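26 Apr 2025 - tack shed workbench, mostly the Stero girth

Three sutures across the practice pad so far, black thread, knots a bit chunky.

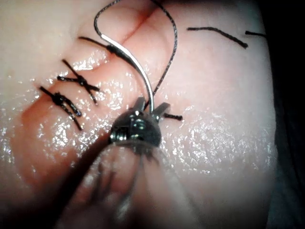
## Girth, second go

Pulled the stitching out of the Stero girth again and started over. Lacey Penrose reckons the billet end was fine the first time, but I could fit a fingernail under the fold and I wasn't putting that under Brivitz before a cross-country run. He blows himself up like a balloon when you girth him as it is!

Went with the heavier waxed thread and kept the old holes where I could. The leather's still good through the middle (somebody oiled it properly once, bless them) but it's gone papery near the left buckle, so I've put a new chape on that side. The colour doesn't match at all. It'll darken.

Stitch count for the whole job came to 542, and my thumbs feel every one of them. Note to self - the small awl is blunt again, and the good one is in Anikó Szabó's grooming box, where it's lived since last June.

## Kovács saddle

Anikó brought the Kovács over for a look at the flocking. It's lumpy on the near side behind the stirrup bar, firm as a brick, then a hollow you could lose a sponge in. She's competing in it in a fortnight so I don't want to strip the panel now. Teased it through the slot with the long iron and topped up with 2 handfuls of wool. Better. She'll ride Nitus in it and let me know if he still drops that shoulder on the left rein.

Serial stamp under the flap is 3434, writing it here because I keep losing the bit of paper.

## To do

- sharpen the small awl, or get the other one back
- order brown thread and two roller buckles
- check Brivitz's girth after his first proper gallop in it
- clear the horse boots off the bench, Lacey!!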